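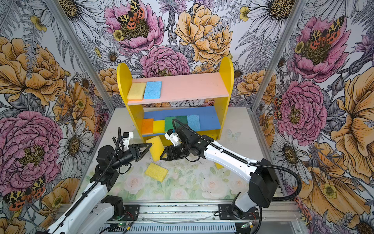
Muthoni Were wanted it written down before anyone else touched the arms that a handover counts only when the second gripper holds the sponge and the first one has let go. Two grippers holding one sponge is a meeting, she added, and we have enough of those. The rule stands, and the rest of section 4 follows from it.

4. Recording handover demonstrations for the shelf task

4.1 Before recording

1. Home both arms and wait for the Jostis panel to report ready. It will report ready once too early. Wait for the second one.
2. Load the shelf and the floor according to the layout sheet for the session. Sponges go where the sheet says, including the ugly layouts. The ugly layouts are the ones the policy learns from.
3. Check that both wrist views and the fixed view are live. A frozen view looks a lot like a very patient robot, so move each wrist a little and watch.
4. Enter your name in the operator field. "Test" has already recorded more than 800 episodes and has never answered an email.

4.2 Recording an episode

1. Press the left pedal to start.
2. Pick up a sponge with one arm and bring it to the middle, in front of the shelf.
3. Close the second gripper on the free side. Pause.
4. Open the first gripper fully, then back it away in a straight line.
5. Place the sponge on the shelf named in the sheet. Press the right pedal to stop.

Note: The pause in step 3 matters more than it looks. In the September runs, Kristaps Ķēniņš trained one policy on 100 episodes with the pause and another on 100 without. The second policy learned to let go on faith. Its curves are in the Mussa folder, under a file name we have asked him to change.

Caution: Do not pull with both arms. A foam sponge will stretch and forgive you, but the force reading won't, and the episode will be thrown out at review.

4.3 Labeling failures

Keep failed episodes. Mark them DROP, PULL or MISS, and leave the comment short. Rozália Győri reads every comment, and an apology is not a label.

If you get 11 failures in a row, stop and recalibrate the wrists (section 6). If you have just recalibrated the wrists, go have lunch.

4.4 Ending the session

1. Park the arms before cutting power. They do not park themselves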